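Sultside Reading Room: Making a Quiet Space People Stay In
Project report, Interior Studies, second year
Polyxeni Bakalis, Efua Ackah and Fiifi Odoi
Tutor: Colin Clegg
Submitted 2021-07-09

1. Background

The reading room at Sultside is on the ground floor, next to the print shop. It holds 2,556 books on open shelves and is free to use for anyone on the course. When we started in December most students we spoke to said they went in, found a book and left. Our task was to change how the room felt without building work and without moving the shelving.

2. What we asked

We interviewed 25 students and two members of staff. The questions covered seating, light, noise and temperature. The most common complaint was that the room felt like a corridor with books in it. The second was the cold, which we had not expected to be part of the project at all. Magnus Lindsay, who looks after the collection, told us the heating goes off at four and people tend to leave soon after.

3. What we changed

We kept the spending low and used what the department already had where we could. The padded chairs came from a meeting room upstairs. Efua chose them over the plastic ones because the backs are upholstered and the tan colour sits well with the wooden bookshelf. We set them side by side at the round table, so that two people can share a pile of books.

The table was the main subject of discussion in our group. Fiifi wanted it left clear. Polyxeni thought a bare dark top looked unfriendly, and that a few things left out would tell people they were allowed to sit down. We agreed to try a plant, a small selection of books and a folded blanket. 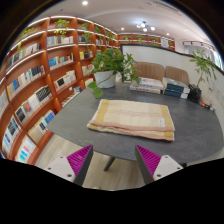
The blanket was the cheapest answer to the cold. We looked at plain grey ones first, but against a dark grey table they would have been hard to notice. Cream and yellow with a bit of pink was easier to spot from the door. It is kept folded flat so that it takes up little space and can be pushed aside - people did this without being asked.

The books are changed every week. We keep them in low stacks, lying flat, and Magnus picks the titles. Taller stacks were tried once and got in the way of people talking across the table.

4. Results

We repeated the interviews at the end of the project. Most people said the room was more comfortable, and several mentioned the plant. Staying times went up in the late afternoon. Noise was the one area where nothing improved, and there were a few more complaints about talking than before.

5. Problems

Watering was not given to anyone in particular, and the plant was overwatered in the first month. The blanket needs washing and we have no arrangement for that yet. We would also have liked a second lamp, but the budget had run out.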